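Plukis ankle sock, ribbed, pack of 4

A low-cut everyday sock with a fine vertical rib from cuff to toe. The knit is cotton with a small share of elastane. Four pairs per pack, one size per pack. The heel tab stands slightly above the shoe collar and reduces rubbing at the tendon. 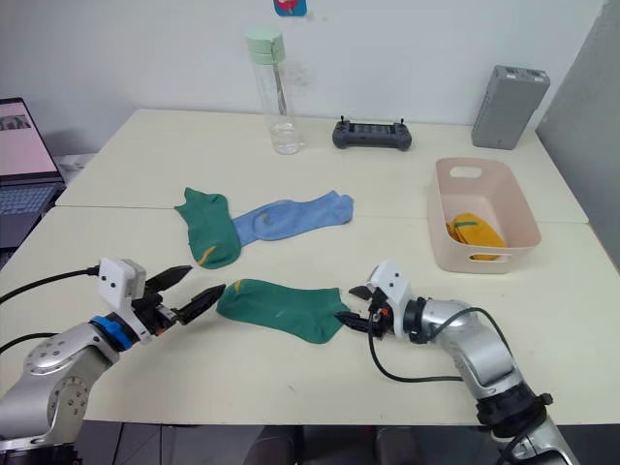
Can the socks be tumble dried?
Line drying is advised. A low heat setting is acceptable, but repeated drying on high heat shortens the life of the elastane.

Wash at 40 degrees or below, inside out, with similar colours. Do not bleach or iron. Expect shrinkage of about 4 per cent in length over the first washes, allowed for in the sizing. If you fall between two sizes, take the larger.

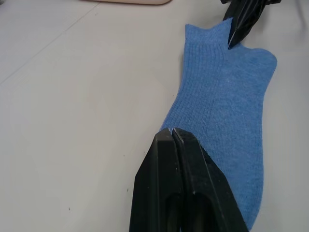 Trade orders are packed 12 packs to a carton, with a minimum order of 50 cartons. Mixed colours are accepted within a carton, mixed sizes are not. The toe seam was changed to a flat linked seam in December; older stock has the raised seam and is sold under the Talovari label until it runs out.

Specification revised 2 February 2018.

Trade enquiries: Virgil Stanciu, Pulgate Hosiery | © Pulgate | Back to top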